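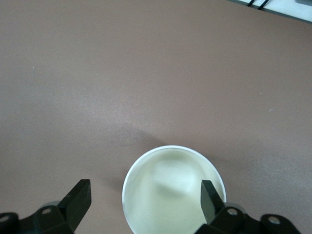 Search all topics Go

Limescale film on tea in a hard water area – filter jug, softener or neither?

Octavian Vlad
28 Jul 2021

We moved to Stevness in January and the water is much harder than we were used to. Black tea gets a thin brownish film on top after it has stood for a while, and the film leaves a ring on the inside of the cup. The kettle needs descaling every 2 weeks or it starts shedding flakes.

I have tried two brands of tea and the film forms with both. It is worse without milk. Washing the cups by hand shifts most of the ring but not all of it.

The house has space under the sink for a softener. Before I pay for one I would like to know whether it would stop the film, whether softened water is all right to drink, and whether a jug filter would do the same job for less. We rent, so anything that involves cutting into the pipework needs the landlord's agreement.

Enache

The film is formed at the surface, where compounds from the tea meet oxygen from the air in the presence of calcium and bicarbonate. Take away either the calcium or the bicarbonate and you get much less of it. Acid also prevents it, so tea with lemon stays clear.

Jug filter: the usual cartridge swaps calcium for hydrogen, which lowers the bicarbonate as well. That deals with both halves of the problem. A new cartridge will normally stop the film altogether. The effect falls off as the cartridge is used up, and in a very hard area this happens well before the date on the reminder strip. Go by the kettle: when scale starts to show again, change the cartridge.

Softener: an ordinary salt softener swaps calcium for sodium and leaves the bicarbonate where it was. The film mostly goes, but the tea can taste flat and look darker. Softened water is not advised for making up baby formula or for anyone on a low-sodium diet, and the usual practice is to keep one unsoftened tap for drinking. If your kitchen tap is the one left unsoftened, the softener will do nothing for your tea.

In a rented house I would start with the jug. Keep it in the fridge and empty it if it has stood for more than a day.

For the ring, make a paste of bicarbonate of soda and a little water, rub with a damp cloth and rinse. Citric acid is better for the kettle – one tablespoon to a litre, heat, leave for 10 minutes, rinse twice. Don't use bleach on either.

Nernura

Just use less water in the kettle each time. Reboiling makes it worse. I put milk in first and never see any film.

Skakport

Reboiling doesn't add calcium. It drops some of it out as scale and concentrates the rest slightly, so the difference in the cup is small. Milk does reduce the film, but he has already said it is worse without.

One addition to the first reply. Ask your water supplier for the hardness at your postcode, in milligrams per litre as calcium carbonate. Most have a lookup page. Cartridge life is quoted for a given hardness, so with the figure you can work out the yearly cost and compare it with the softener plus salt. Include the fitting charge in the softener price.

Comments (2)

Octavian Vlad: Jug bought. No film on the first pot. I will look up the hardness figure before I order more cartridges.

Nernura: still think milk first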